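Re: second pair of arms, now or after April?
From: Samina Niazi

Nusrat Gondal wrote:
> Can we hold off on the Traltum quote until the sim numbers are in?
> 2,171 for each gripper seems steep to me.

Hi Nusrat, hi all,

Yes, please, let's hold off! I'd much sooner run the tidy-up tasks in the simulated bedroom first and find out if two arms can cover both the bed and the desk — if they can't, we're shopping for longer reach and that quote is no good to us anyway.

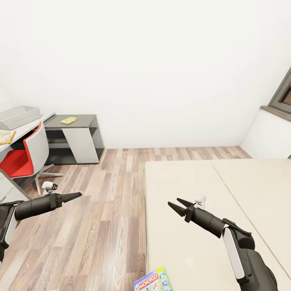
Suvisix will rent us a pair for 300 a day, with 17 days' notice, so my vote is to put that in the budget and leave the purchase line blank for now. Oh, and spare fingertips! We went through way too many last time. Sidra, could you ask them for a price on a box of 50?

Samina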